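Dindarance drops opener of spring series, 9-4

By the Voritz Sports Desk - February

Well, I got my first look at this year's Dindarance baseball team, and the bats are way ahead of the arms.

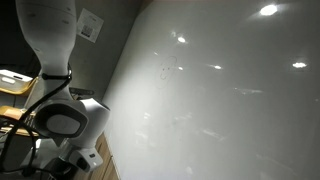 One fan two rows behind me at Clekari Field figured the bullpen was the whole problem, and that the starter should have gone back out for the fourth no matter what his pitch count said. I'm not so sure! He'd walked the bases full in the third and got out of it on a liner right at the shortstop.

Voritz scored six in the fifth, four of them with two outs, and that was pretty much the game. Dindarance got a couple back on a homer to left (a real shot, way over the 200 sign on the short porch) and then went quietly - eight up, eight down to finish.

The crowd was 736, which is great for a chilly afternoon in a park that holds 2,000. I bought a scorecard and had it filled up by the sixth.

The two teams play again tomorrow at 1:05 p.m., over at Tang Park. The lefty gets the ball for Dindarance, and he's on a limit of three innings.

Contact the sports desk | Copyright Voritz Sports Desk | Back to top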